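作業ノート 2026年3月 水曜

木製天板のオイル仕上げ、試験片の再測定。

前回までの続き。Brametti の硬化型オイルと Tromell の蜜蝋混合品を、同じ板から取った試験片に塗り比べている。材はタモ、厚さは全数そろえてある。下地は240番まで。320番まで上げた組は吸い込みが落ち、二回目の塗布で表面に残りが出たため、今回の比較から外した。

試験片は全部で49枚。うち3枚は節にかかっていたので集計には入れない。番号は欠番のまま残す。詰めると前の表と照合できなくなる。

塗布量は電子天秤で塗布前後の差を取った。布に残る分は無視している。Brametti は一回目の吸い込みが大きく、二回目で急に減る。Tromell は一回目と二回目の差が小さい。木口は両方とも別扱い。木口だけ先に一度塗って止めておくと、板面の周囲に出る濃い縁が目立たなくなった。

乾燥棚は窓側の段を使わないこと。午後に日が当たる段だけ指触乾燥が早く出て、前回はそれを製品の差と読み違えた。今回は中段に統一し、上下を毎朝入れ替えている。
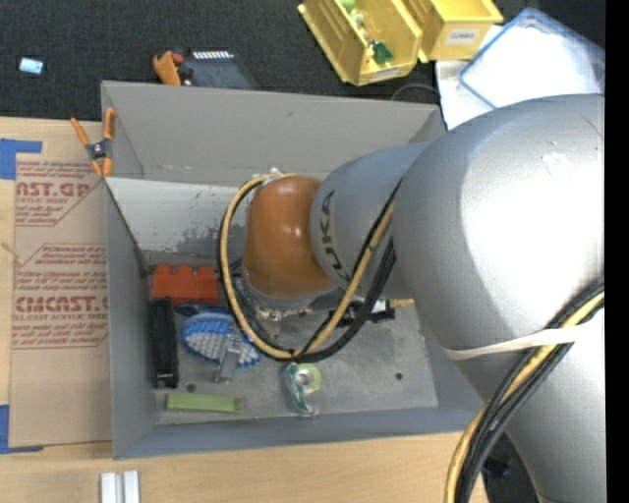
Khải Vi からは、水滴試験の判定を滴下直後の見た目で付けるのはやめたほうがいい、と言われた。蜜蝋が入っている側は水をはじくので最初の点が高く出るが、置いておくと輪染みは同じように残る、拭き取ってから一晩置いて見るべきだ、とのこと。Clindedside で食卓の塗り直しをやったときも、はじき方のよい天板のほうが先に白くなったらしい。

この指摘に従い、判定を二段に分ける。滴下後の接触角は参考値に落とし、本判定は拭き取り翌日の輪染みの有無と色差で取る。過去の記録のうち、直後判定しか残っていないものは表に「旧」と付けた。数値は消さない。

色差計の校正は白板のみ。黒側はずれていても今回の範囲では効かないと見ているが、濃色のウォルナットに移る前に確認が要る。測定位置は板の中央と、木目に沿って左右へずらした点。早材に当たると明るく出るので、位置決めの型紙を厚紙で作り直した。古い型紙は捨てた。

試験片794の件。裏面に塗り残しがあり、反りが出ている。凹側は塗った面。表裏の吸湿差でだいたい説明がつくが、切り出し時の応力も疑える。同じ列から切った隣の片は反っていない。含水率計で裏表を測り、差がなければ応力のほうを当たる。

布の始末。使ったウエスは水を張った缶へ入れ、蓋をして屋外。先週、作業台の下に丸めたものが一枚残っていた。乾性油が入っている以上、一枚でも例外にしない。

未処理
・Cường Kiều に Âu の刷毛の替えを頼む。毛抜けが続いている
・研磨紙のロットを控える
・翌日判定の写真は照明の角度を固定してから撮る
・ウォルナットの試験は5月に回す

三回塗りの組は2枚だけ先に進めた。二回目との差は目視では分からない。光沢計の値も出たが、測定面に埃が乗っていたので取り直し。

最終更新:水曜 夕方、色差の欄を追記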